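What the arm did after the pause

Caught Desmond Crenshaw between shifts, Thursday, maybe twenty minutes before he had to be back on the floor. He runs the cable cell at Trostberg. Coiled charging cables, wooden table, bins, arms. Dull work until July, when one of the arms closed on his colleague's glove.

"Glove, not hand," he says, before I've got my recorder out. "Write that down first." Written down.

The colleague was Marcus Esposito. He'd hit pause to free a snagged cable, same as everyone did, maybe 50 times a shift. Light went to hold. He reached in. The gripper shut anyway.
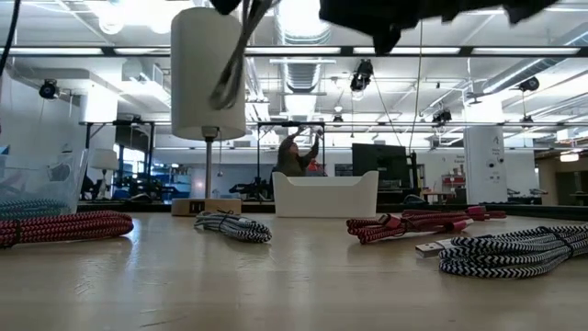 Pause was the whole problem, Crenshaw says. It stopped the arm moving from place to place but left the gripper listening for its last command, and the last command was close. If the close timed out on something slippery, the controller tried again. On hold or not. "A retry is a nice feature when nobody's hand is there." Slippery means braided. The ones with hook-and-loop straps, like the red-and-black bundle on the table, give the fingers something to bite. A bare coil slides. More slides, more retries. Esposito's snag was a bare coil.

I ask about the cameras. There are four hanging from the ceiling, surely one of them saw him?

"They saw him fine. They're not wired to stop anything. People look up and feel looked after." He shrugs. "I did too."

The log was no help at first. 1,576 lines for that morning and the retry wasn't flagged as a motion, so it was filed under status messages. Abla Moussa from Blackwood, the firm that wrote the controller software, found it on a phone call, reading down the timestamps. Took her most of an afternoon. Her words, as Crenshaw remembers them: "Oh. That shouldn't be allowed to do that."

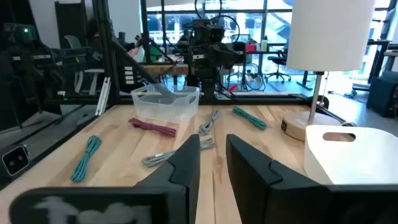

What changed

Pause now cuts power to the fingers. They go slack, whatever they were holding drops. Crenshaw doesn't love that, coils end up under things, but he'll take it. The retry limit is down to one. And reaching in on pause is banned outright, you use the stop button and you wait for the click.

How often did it retry on hold before anyone noticed? He's counted, from the old logs. Roughly 200 times. "With nobody's fingers in it. So nobody wrote it up."

Did operators know? Some. Cletus Dunleavy on nights had seen the fingers twitch and told the next shift, verbaly. It didn't get any further. Crenshaw isn't blaming him. "We had no box on the form for twitched."

There's a box now.

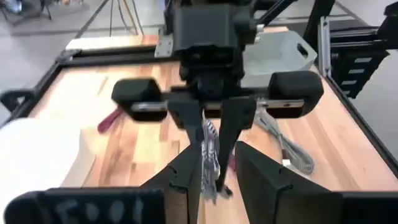 Bundle hanging between the fingers of one of the arms, with a gray hank on the table beside it.

Last thing, because he's already standing up. Would he put his own hand in there? "On stop, sure. On pause, no. Not with the fix in, not if Blackwood sends me a certifcate." Esposito's back on the same cell, he asked to be. He kept the glove. Crenshaw wanted it for the safety board and got told no.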